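Call for participants: comparing two controllers for a simulated arm

Semeniuk is looking for 8 people to help us in a comparison of two arm controllers, Prendar and Vinerura. All the work is done in simulation, so you can join from home with your own computer.

The task is simple to explain. The arm holds a long stick in a parallel gripper, and you guide it with the keyboard to a round target on the table. You will do this in four sessions, two with each controller. After each session we ask you to fill in a short form about how the control felt to you.

You do not need experience with robots. You need a stable internet connection, a keyboard with arrow keys and some 3 hours in total, which you may divide as you like during December. Sessions can be in English only, we are sorry for this.

Participants receive a gift card after the last session. Please write to Vusumuzi Nel at the Ditley office and tell us which operating system you use. We start to answer on November 19, 2020.
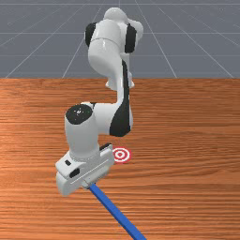 Is it allowed to use a gamepad in place of the keyboard? I tried Prendar once with the keys and the wrist was very hard to turn. Otherwise I would like to join.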